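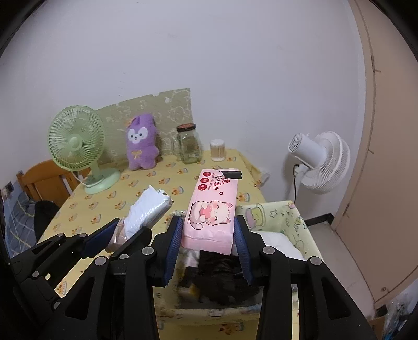 レイ数を半分にしてもベイク時間がほとんど縮まないなら、律速はレイトレースの外にあるはずで、アトラスごとに加速構造を作り直していないかログの詳細度を上げて見たほうがいい、というコメントが7月の記事に付いた。サンプル数の話ばかり書いた記事だったので、前提から疑われた格好になる。確認したところ指摘のとおりだった。以下はその訂正と、測り直した記録。

2022年8月4日

## 前回の記事で間違っていた箇所

7月の記事では、街のシーン「Pistinville」のライトマップベイクが遅い理由を、間接光のバウンス数とテクセルあたりのサンプル数に求めていた。根拠は、GPU使用率がベイク中ずっと高く見えたことだけである。

使用率のグラフは更新間隔が粗く、短い待ちが多数入っていても平均化されて高いまま表示される。これを見てGPUが詰まっていると書いたのが誤りだった。前回の記事の該当段落には打ち消し線を入れ、この記事へのリンクを足した。サンプル数を下げたときのノイズの出方についての段落は、測定内容自体に問題がないのでそのまま残してある。

## 環境

ベイクに使っているのは Rorkent の付属ベイカーで、GPU版。マシンは二台ある。

- Kamau：普段の作業機。エディタとベイクの両方をここで動かす
- Deng：一世代前の機械。GPUのメモリが少なく、主にビルドと夜間のベイクに使う

どちらもホスト名で、以下もこの名前で書く。特に断らない数字はすべて Kamau のもの。

シーンは Pistinville の市街地区画で、静的メッシュのみ。動くものと植生はライトプローブに任せているので、ライトマップの対象からは外してある。アトラスは296枚。この枚数が後で効いてくる。

## ログの取り方

Rorkent のベイカーは標準のログだと進捗率しか出さない。詳細度を上げると段階ごとの開始と終了が時刻付きで出る。設定ファイルに書く項目は次のとおり。

```
[bake.log]
level = trace
timestamp = true
per_atlas = true
```

`per_atlas` を有効にしないと、同じ種類の処理が全アトラス分まとめて一行になる。前回はこれを有効にしていなかった。ログ自体の書き出しが遅くならないかは気になったので、有効と無効で一回ずつ通して所要時間を比べたが、差は表示の最小単位に埋もれていた。

エディタからベイクを呼ぶと、エディタ側の設定が設定ファイルより優先される。コマンドラインから呼んだときだけファイルの値がそのまま効く。ドキュメントには優先順位の記載があるものの、ログの項目が対象に含まれるかどうかは読み取れなかったので、試して確かめた。ログが出ないときはまずこの点を見るとよい。

## ログに出ていたもの

アトラス一枚あたりの処理は、だいたい次の順で並ぶ。

1. チャートの読み込み
2. 加速構造の確認
3. 直接光
4. 間接光
5. 膨張処理
6. デノイズ
7. 書き出し

問題は二番目だった。「確認」という名前の段階だが、キャッシュに該当する構造がなければその場で構築が走る。ログには次のような行が並んでいた。

```
accel: lookup miss
accel: build begin
accel: build end
accel: evict (budget)
```

`evict (budget)` は、キャッシュの上限に達したので捨てた、という意味である。Pistinville の静的メッシュ全体の構造は上限に収まらない。そのため、あるアトラスのために構築した分が次のアトラスの処理中に追い出され、その次でまた構築される。ほぼ全部のアトラスでこの繰り返しになっていた。

上限の既定値は600MBで、GPUのメモリ量とは連動しない。Kamau のGPUには十分な空きがあったが、ベイカーは既定値を守って律儀に捨てていた。サンプル数を変えても構築の回数は変わらないため、所要時間の大半が動かなかったことになる。コメントの「レイトレースの外」という表現は正確だった。

## 対処その一：キャッシュ上限

上限は設定ファイルで変えられる。

```
[bake.accel]
budget = auto
keep_static = true
```

`auto` にすると、起動時の空きメモリから一定の余裕を引いた値になる。余裕の幅は公開されていない。`keep_static` は、静的メッシュの構造を追い出し対象から除外する指定で、上限を自動にしただけでは足りず、こちらも必要だった。理由は追い出しの順番にある。既定では最後に使われた時刻の古いものから捨てるが、シーンの端にある大きな地形メッシュは参照される頻度が低く、最初に捨てられる。そして構築し直すときに最も時間がかかるのもその地形である。

注意点が一つある。`keep_static` を有効にした状態でメモリが本当に足りなくなると、ベイカーは追い出しをせずにエラーで止まる。途中まで書き出したアトラスは残るが、再開機能はないので最初からになる。夜間に回すなら、先に小さい区画で通るかどうかを見ておいたほうが安全だと思う。

## 対処その二：アトラスの順番

キャッシュの設定とは別に、アトラスの処理順も変えた。既定ではメッシュの登録順にアトラスが作られ、その番号順に処理される。登録順はアセットを読み込んだ順なので、空間的な近さとは関係がない。街の北端を焼いた次に南端を焼き、また北に戻るということが起きる。

`sort = spatial` を指定すると、アトラスに含まれるチャートの重心で並べ替えてから処理する。構造が全部メモリに載っていれば、この指定の効果は小さい。実際、Kamau では `keep_static` と併用しても違いが見えなかった。効いたのは Deng で、これについては後で書く。

並べ替えると書き出されるファイルの順番も変わるが、番号とファイル名の対応は保たれる。参照が壊れることはなかった。ただし、更新時刻の順でアトラスを拾って差分を取る自前のスクリプトを使っていたため、そちらは壊れた。ファイル名の順に直した。

## 対処その三：チャートの断片化

アトラスの枚数そのものも多すぎた。Pistinville の建物は壁、窓枠、庇などの部品を組み合わせて作っており、自動展開の既定の角度しきい値だと、窓枠の面取り一つひとつが独立したチャートになる。チャート間には余白が要るので、細かいチャートが増えるほどアトラスの面積が余白に食われる。

角度しきい値を緩めてチャートをまとめると、面取り部分に歪みが出る。ライトマップは低周波の情報しか持たせていないので、多少の歪みは見た目に出にくい。出るとすれば、面取りをまたいで強い直接光の境界が落ちている箇所である。Pistinville では時計台の庇の下がそれに当たり、そこだけ元のしきい値に戻した。

部品によってはライトマップの対象から外してしまう手もある。樋や看板の支柱のような細い部品は、テクセル密度を割り当てても一テクセルに満たない幅になり、漏れた光で縁が明るくなるだけだった。これらはプローブに移した。境目で明るさが揃わない心配はあったが、もともと金属の部品が多く、拡散成分が小さいので気にならない。

しきい値の変更は展開のやり直しを伴うので、既存のライトマップは全部無効になる。手を付けるなら、ほかの変更と同じ回にまとめるのがよい。

## 測定結果

条件を一つずつ足していった結果を書く。サンプル数とバウンス数は前回と同じに固定し、毎回ベイカーを再起動して、ディスク上の中間ファイルも消してから測っている。

変更前は74分。前回の記事に載せた値と一致しており、測り方が変わって速く見えている可能性は除外できる。

キャッシュ上限の変更と `keep_static`、チャートの統合、細い部品の除外をすべて入れた状態で28分。短縮分の大部分はキャッシュの変更によるもので、チャートの統合は残りを削った程度だった。処理順の指定は、先に書いたとおり Kamau では差が出ていない。

ログを読み直すと、`accel: build begin` は冒頭に固まって出るだけになり、`evict` の行はなくなった。残った時間の内訳では間接光が最も長く、ようやくサンプル数を調整する意味のある状態になった。前回の記事でやっていた調整は、順番としてはここから始めるべきものだった。

画質の比較もした。変更前後のライトマップを同じ露出で並べ、差分を強調して見ると、展開をやり直した建物以外は乱数による揺らぎの範囲に見える。加速構造をいつ作るかは計算結果に影響しないはずなので、期待どおりである。乱数の種は固定できるが、アトラスの番号から派生させる仕様らしく、枚数が変わると種も変わる。ビット単位の一致を確認したい場合は、枚数を変えない条件で比べる必要がある。

## Deng での挙動

Deng はGPUのメモリが少なく、`keep_static` を有効にすると起動直後の構築で止まる。エラーの文面は確保失敗とだけ出て、何を確保しようとしたのかは詳細ログにも出ない。

そこで Deng では `keep_static` を切り、`budget = auto` と `sort = spatial` の組み合わせにした。追い出しは発生するが、近い場所を続けて処理するので、捨てた直後に同じものを作り直すことが減る。所要時間は Kamau に及ばないものの、夜のうちには終わるようになった。変更前は朝になっても終わっていないことがあり、その場合は諦めて止めていた。

地形メッシュを分割する案も試した。一枚の大きなメッシュのままだと、一部しか参照されなくても全体が構築対象になる。区画ごとに切り分ければ、追い出しの単位が小さくなって無駄が減る。ただ、分割線の上でライトマップに継ぎ目が出た。Rorkent には継ぎ目の補正があるが、同一メッシュ内のチャート同士にしか働かない。法線は揃っているので、膨張処理の時点で両側の値が食い違っているのだと思う。石畳の広場では目立つため、この案は保留にした。道路や水路に沿って切れば隠せそうだが、地形の作り直しになる。

## デノイザについて

コメントには、デノイズもアトラス単位で初期化が入っていないか、という追記もあった。見てみると、初期化は最初の一回だけで、以降は使い回されていた。こちらは問題なし。

ただし、アトラスの解像度が混在していると、解像度が切り替わるたびに作業領域を取り直している。Pistinville では建物用と地形用で解像度を分けているため、登録順の処理だと切り替えが頻発する。一回の取り直しは短く、合計しても全体への影響は小さい。解像度でまとめてから空間順に並べる指定があれば使いたいが、`sort` に複数のキーは渡せなかった。カンマで区切って書くと警告なしに既定の順へ戻る。ログの一行目に採用された順序が出るので、そこで気付いた。

## 設定ファイルの置き方

二台で設定を分ける必要が出たので、共通部分とマシン固有の部分を分けた。

```
bake.common.toml
bake.kamau.toml
bake.deng.toml
```

ベイカーは設定ファイルを複数受け取り、後に渡したものが優先される。呼び出し側のスクリプトでホスト名を見て二つ目を選ぶ。セクション単位の置き換えか項目単位の上書きかが分かりにくいが、試した限り項目単位だった。共通側に `[bake.accel]` を置いていても、固有側で書いていない項目は残る。

詳細ログは共通側で有効にしたままにした。ベイクが終わったら `evict` の行数を数え、前回より増えていたら表示するだけの処理をスクリプトの末尾に足してある。シーンにメッシュを足していけば、いずれ Kamau でもメモリに収まらなくなるはずで、そのときに気付けるようにしておきたい。

## 未確認のこと

- CPU版のベイカーでも同じ追い出しが起きるか。設定項目は共通だが、ログに `accel` の行が出ない
- `auto` の余裕の幅。エディタを開いたままベイクすると空きが減るので、上限も下がるはず
- 半透明の窓ガラスを対象に含めた場合の所要時間。今は影を落とさない設定で逃げている

一つ目は、コメントをくれた人も分からないと書いていた。CPU版で `accel` の行を出す方法を知っている人がいたら、コメント欄に書いてもらえると助かる。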